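Reusing Takeout Containers Around the House

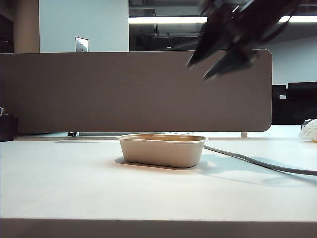

How many times can you reuse a molded fiber takeout bowl?
Once or twice for dry things, and then it goes in the compost or the trash. The fiber soaks up grease and can't be scrubbed, so keep it away from leftovers you plan to eat.

Plastic tubs with tight lids last longer. Wash them by hand in warm soapy water, dry them with the lid off, and throw them out when they get scratched or cloudy. Keep lids and bottoms together – a drawer full of odd lids is worse than having none.

Good uses for fiber bowls

Seed starting. Poke a few holes in the bottom, set the bowl on a tray and fill it with potting mix. Start tomatoes on a sunny sill and move them to pots before the fiber goes soft.

Workshop sorting. One bowl for screws, one for washers. Write the size on the side in marker.

Paint jobs. Fine for holding rags and dry brushes. Use a metal can for solvent.

Drawer dividers. Trim the rim with kitchen scissors if the bowl sits too high.

Composting

Tear the bowl into small pieces first. In our pile, torn pieces were gone in 40 days and whole bowls were still there in September. Check for a shiny lining. If it peels off like film, leave that bowl out of the pile. The Bodley drop-off takes plain fiber but turns away anything with a plastic coating, so look at the sign by the gate before you unload.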